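十一月自控组碰头会记录(我记的,口水话多,大家将就看)

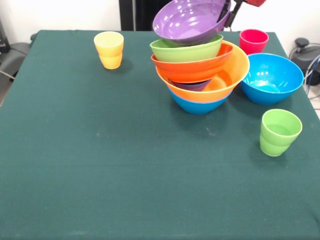
先说一下,这次轮到我记会,上次那份记录太干净了,干净到我回头去查“到底为什么决定不升级”的时候一个字都找不到,所以这回我宁可啰嗦一点,谁嫌长就跳着看。会是下午两点开的,原定一个小时,拖到快四点才散,主要是报警那一项吵得太久(我也有份)。

到会的有自控组全体,工艺那边来了两位,设备维修来了一位,Ackermann 的技术支持是电话接进来的,声音断断续续,后半段干脆改成打字。夜班没人能来,他们把意见写在交接本上,我在会上念了一遍,后面会提到。

一、上次遗留的事

上次留下来四件事,做完了两件。

罐区那台操作站的时钟对好了,跟控制器差的那几分钟没有了,趋势图上终于不会出现“阀还没开流量先上来”这种让人怀疑人生的画面。时间同步现在走的是车间那台服务器,服务器重启之后要不要手动拉一次,我还没试,试了再补在这里。

包装线的备用控制器也拿回来了,程序已经装进去,放在二号柜下面那层,袋子上贴了条。请大家别再从里面借电源模块了!要借请在柜门的本子上写一笔,写了我保证不啰嗦。

没做完的第一件是画面上的单位统一。压力有的用兆帕有的用巴,工艺说他们看惯了两种,换算不费劲,可是新来的人费劲啊。这件继续留着,我来改,先改公用工程那几页。

没做完的第二件是图纸。现场改过线的地方图上没改,这事每次会都说,每次都往后挪。这回定了个笨办法:谁下次去开柜子,就顺手把那一柜的图带上,用红笔划,划完放我桌上,我统一录。不要求一次弄完。

二、报警太多

这是今天的大头。起因是夜班交接本上的那段话,我原样抄在这儿:“昨晚混料段报警响个不停,绝大部分是同一个液位高,按了又来,按了又来,后来真有一台泵跳了,是去倒水的时候看见泵没转才知道的。”

念完以后会议室安静了一阵。

我先把报警记录导出来投在墙上。那个液位高报警,一个班里出来四十次,每次都有人确认,每次过一会儿又来。看曲线就明白了,液位在报警线上下晃,晃过去报一次,晃回来消一次。死区是零,从系统投运那天起就没人设过。说实话我翻了一下,我们有一大片模拟量报警的死区都是零,当初是从模板里批量生成的,模板里就是零,大家谁也没回去看。

工艺的意见是直接把报警线抬高。维修的意见是液位计本身有毛病,搅拌一开读数就跳,应该先修表。我的意见是三件事都可以做,但先把死区和延时加上,马上就能安静下来,不用停机也不用等备件。

然后就吵起来了。工艺担心加了延时会误事,万一真的涨得快,晚几秒钟就溢了。我说防溢流有单独的高高联锁,联锁那一路我一个字都不动,延时只加在提示性的这一级。工艺又问联锁那一路上次是什么时候试的,这个问题问得好,因为我答不上来,翻了半天试验单也没翻到。所以顺序就变成了:先试联锁,试过了再动报警。我觉得这个顺序是对的,当时嘴上没承认,在这里补一句。

延时加多少也争了一会儿。我提的是十秒,工艺想要四秒,维修说你们俩拿曲线量一下不就完了。于是现场量,把那一晚的数据放大了看,液位冒头之后一般几秒就回去,十秒能盖住绝大部分。最后定十秒,死区按量程的百分之一先设着,跑一阵再看。

另外一个话题是报警的优先级。现在画面上报警全是红的,泵跳闸是红的,打印机缺纸也是红的(对,打印机缺纸真的在里面,不知道哪一年谁加的)。大家都同意要分级,但一说到谁来分就没声音了。Ackermann 那边在电话里讲,他们给别家做的时候一般是工艺和自控坐在一起一条一条过,没有捷径。我问能不能先按设备类型批量给一个初值,然后只改不合适的,对方说可以,他们有表格模板,会后发过来。

所以这一项定下来的是:

联锁试验由工艺出方案,自控配合,赶在下一次清罐的时候做,反正那会儿罐是空的。

联锁试过之后,我改混料段那个液位报警的死区和延时,改之前改之后的参数都写进变更本。

维修查液位计,先查安装位置和接地,不急着买新的。

打印机缺纸那条,我今天晚上就删。

分级的表格等 Ackermann 发来,我先填一版初值,工艺挑错。挑错比从头填容易,大家都这么说,那就请真的挑。

三、编程软件升级

Vornari 的新版组态软件要不要上,这个也讲了挺久。我先说我自己的态度:我想升,因为新版终于可以在交叉引用里直接跳到用到这个变量的那一行了,老版本要自己记页码再翻过去,一天下来手指头都翻酸了。新版还有一个我盼了很多年的东西,就是比较两份程序的时候可以不理会注释的差别。以前比出来一大片不同,一条条点开看,全是有人把注释里的逗号改成了顿号,真能把人看哭。

但是!升级以后存的工程老版本打不开,这是个很实在的麻烦。我们有两台笔记本,一台配置低得可怜,装新版肯定跑不动。如果只升一台,就变成一台机器存的文件另一台打不开,半夜抢修的时候拿错电脑,那可就热闹了。

维修问能不能两个版本装在同一台上。我试过,装是能装,只是通讯驱动会打架,先开哪个哪个能连上,后开的那个找不到控制器,重启服务才行。Ackermann 说这是已知的,他们的做法是老版本放虚拟机里。我觉得可以,就是虚拟机占地方,那台好一点的笔记本硬盘也剩得不多了。

工艺问了一句很朴素的话:现在这个版本是不是不能用?能用。那为什么要换?我想了想,除了我自己用得舒服,还有一个正经理由,就是新买的那批远程站,老版本的硬件目录里没有,只能当通用设备硬加,诊断信息读不全,坏了哪个通道看不出来。这一条大家认可。

定下来:先不动生产线上的工程。新装的那条小线用新版做,老线保持原样。好的那台笔记本加硬盘,装虚拟机。差的那台退下来专门当串口机用,老变频器还得靠它,别扔。

顺便记一笔,授权是跟着加密狗走的,狗只有一个,平时放在我抽屉左边那格。拿走的人请留张条,我不想再满厂打电话找狗了。

四、小线的通讯

小线用的网关是 Skilaveck 的,到货有一阵子了,这次是第一次正式在会上讲。

我把测试的情况说了一下。桌面上搭起来之后读数据没问题,写数据有时候会丢。丢的规律是这样的:连着写两次,间隔太短,第二次就没下去,网关也不报错,状态字还是正常。我一开始以为是自己的程序写得烂,查了两个晚上,后来抓包才看见第二条根本没从网关出来。

现在的绕法是在程序里排队,写完一条等回读确认了再写下一条。慢是慢一点,可是配方下载本来也不差这一会儿。工艺问一份配方要多久,一份配方十七个参数,排队写下去人站在屏前等得起,没人有意见。

不过我坚持在画面上加一个“配方已下载并核对”的提示,并且没核对完的时候启动按钮是灰的。老线上就没有这个,下完配方全凭感觉,有的人按完数到十再按启动,有的人按完就启动,都说自己没出过事,我听着后背有点凉。工艺表示支持,还提了一个要求,就是核对失败的时候要告诉人家是哪一个参数不对,别只写“失败”。这个合理,我加。

网关的固件要不要升,先问供货方有没有针对这个问题的说明。如果没有说明只说“建议升级到最新”,那我先不升,在桌上那台试过再讲。

还有地址分配。小线的网段跟老线的重了一段,这是我的锅,我照着旧表填的,旧表本来就漏了后来加的几台称重仪表。新表我已经重新排过,贴在控制柜门里侧,电子版也放共享盘了。以后加设备先在表上占个位,占了再接线,顺序别反过来。

五、历史数据

Morkance 那个历史数据项目,工艺想知道什么时候能自己拉曲线,不用每次找我导表格。我也很想知道!因为每次找我导的都是我。

现状是采集已经在跑,存储也正常,卡在权限上。数据服务器在生产网,工艺的电脑在办公网,中间那道防火墙归信息部门管,申请单我交了,退回来一次,说端口写得太宽。我改窄了重新交,现在等着。维修问能不能先用移动硬盘拷,我说可以拷,但是只能我来拷,那块盘不能插别的电脑,拷之前先杀毒。这个不是我事多,是制度里写着的。

采样周期也讨论了一下。工艺希望全部一秒一个点,我说温度那种慢吞吞的东西没有必要,一秒一个点存下来全是一样的数。后来商量成压力和流量一秒,温度和液位十秒。混料段那个液位除外,它现在是重点观察对象,先一秒存着,等报警那件事落定了再改回去。

变量名字的问题又冒出来了。工艺想在曲线工具里看到中文描述,现在显示的全是位号,老人看得懂,新人要拿着对照表。描述其实程序里都有,就是导出的时候编码不对,中文变成一串问号。我查到一个办法,导出以后另存一次再导入就好,土是土了点,能用。我会把步骤写下来放共享盘,免得我休假的时候又没人会。

六、备份

这一项是我硬塞进议程的。

上个月我去看了备份目录,有一台控制器的备份是很久以前的,里面连后来加的那台泵都没有。要是那天控制器坏了,我们会拿着一份没有那台泵的程序灌进去,然后一群人围着泵想为什么它不动。所以我提议每次改完程序,当场上传一份,文件名写清楚改了什么,别再出现“最终版”“最终版二”“真的最终版”这种名字了(我自己也起过,检讨)。

有人问能不能自动备份。Ackermann 说他们有一套可以定时去比较在线程序和存档的工具,不一样就发提醒。听起来很好,价格没说,会后请他们报个价,报过来再议。在那之前先靠人。

值班的人每个月挑一台控制器,在线比较一次存档,结果记在变更本最后几页。我先做第一个月的,做个样子出来,后面照着来就行。

另外,画面工程也要备份,别光备程序。上回操作站换硬盘,程序一点没丢,画面丢了半个月的改动,重画的时候我嘴里念的那些话就不记在会议记录里了。

七、杂项

柜子里的风扇有两台在响,维修已经知道,滤网一起换。

操作工反映罐区画面上的确认按钮太小,戴着手套点不准,点成旁边的“复位”。我把按钮放大,中间隔开,复位再加一个二次确认。有人担心二次确认太多大家会闭着眼点过去,这个担心我接受,所以只加在复位上,别的不加。

消音按钮的位置,夜班希望挪到右下角,白班觉得左边顺手。最后留在左边,右下角再放一个,两边都能按。

实验用的那台控制器,谁借走做测试请把原来的程序先存下来,做完装回去。我上次打开,里面是一个红绿灯。

培训的事情,新人那一批想听一次报警和联锁的区别,我来讲,用混料段的真数据讲,工艺也欢迎来听(尤其欢迎,今天有一半时间就是在吵这个)。时间等排班出来再约。

八、下次会

放在清罐之后,那时候联锁试验应该有结果了,可以直接看数据说话。下次由工艺那边记会。需要提前准备的:工艺带联锁试验单,维修带液位计的检查情况,我带改过参数之后的报警统计和那份分级初稿。Ackermann 那边最好换个信号好点的地方接电话,或者一开始就打字。

会后补充:打印机缺纸那条报警已经删了。删的时候发现下面还有一条“打印机缺墨”,一起删了,变更本上写了两行。

记错的地方请直接在共享盘那份上改,改完跟我说一声就行。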